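3.2 Cloths, brushes and the handling of soft items

The second part of the study dealt with the household cleaning items that respondents in the Balturstead survey had placed in the category "small textiles and hand tools." Of the 953 returned forms, 900 were complete enough to use. The remainder left the storage question blank and were excluded. Respondents were asked where each item was kept, whether it was folded before storage, and which other items were normally kept with it.

Cleaning cloths received the least consistent answers. Dish towels and hand towels were usually reported as folded, often with a named shelf or drawer. Microfiber cloths were reported as folded, rolled, hung over a faucet or "just put in." Voß (Waltraud Voß, personal communication) had observed the same spread of answers in the earlier Ferwood interviews and attributed it to the size of the cloth: it is small enough to be stored without folding and large enough to cover other items in the same container.

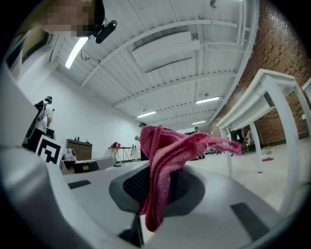 Figure 2. Microfiber cloth during lifting, with one corner free.

Cloth shape was recorded by fold state and by the position of the corners. A cloth was scored as flat when all four corners could be located on the supporting surface, as folded when its edges were aligned, and as bunched when neither condition held. The pink cloth in Figure 2 is scored as bunched: it is gathered into folds where it is pinched, and one long corner trails loose toward the table. The free corner was recorded separately, as it is usually the first part of the cloth to touch a neighboring item when the cloth is lowered. Color was not used in scoring. It was noted only to keep cloths of the same size apart in the records.

Three storage arrangements were compared. In the first, adapted from the Kulell household inventory, textiles and tools share one open container. In the second, cloths are folded in quarters and stacked beside the tools. In the third, after Herrera, each cloth is laid over the handle of a brush so that both can be picked up together. The third arrangement takes up the least shelf width, but it makes the outcome depend on handle shape. A straight handle lets the cloth slide toward the lower end. A curved handle holds it near the highest point of the arch, although a corner may still hang down to the level of the bristles.

Brushes were described by head outline, handle shape and bristle direction. For a brush lying on the floor or on a shelf, the orientation of the head was recorded first and the direction of the handle second. Contact between a brush and a cloth was coded as handle contact, head contact or bristle contact. When contact could not be distinguished from overlap in a single view, the pair was coded as "adjacent" and left out of the contact totals. The pale green scrubbing brush and the pink cloth were coded in this way for the view reproduced below, in which the tip of the curved handle meets the left edge of the cloth. 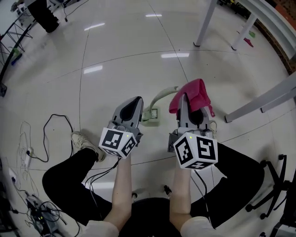 3.3 Coding agreement

Two coders scored every item separately, using the March version of the coding sheet. Disagreements were concentrated in the boundary between folded and bunched, mainly for cloths with a single loose fold. These cases were reviewed together and assigned to the bunched category unless two opposite edges were aligned along their full length. No changes were made to the brush categories after review.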